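3.2 Who kept running, and what kept them out the door

We were delighted by how many runners stayed with us. Of the 15 people who joined the Paucar group in December, 12 were still logging a run every day when we closed the diaries on 3 April 2021. Taken together, the runners in all three towns sent us 2,243 diary entries, many of them far longer than we had asked for (one filled both sides of the card and carried on up the margin!).

The strongest pattern was the short run. On days marked "tired" or "busy," most people still went out, but they cut the distance to a mile or two and slowed right down. Benavides and Ayala (Section 2) expected these days to feel like a chore, and the diaries say otherwise – runners often rated them as highly as their long weekend outings.

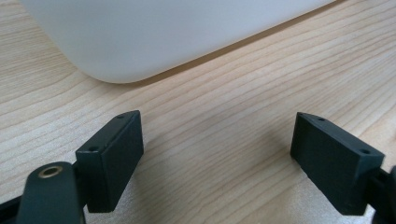

Company mattered too, though in a looser way than we had guessed. Runners in Sonholm rarely met up, yet they wrote about each other's streaks all the time, and a message from a fellow runner was often the last thing noted before a late-evening mile. Figure 3 plots these messages against the hour of each run.

Figure 3. Messages received and start time of run, Sonholm group only. Days with no message are left out.

The Brornell diaries look different again, and we take them up in Section 3.3.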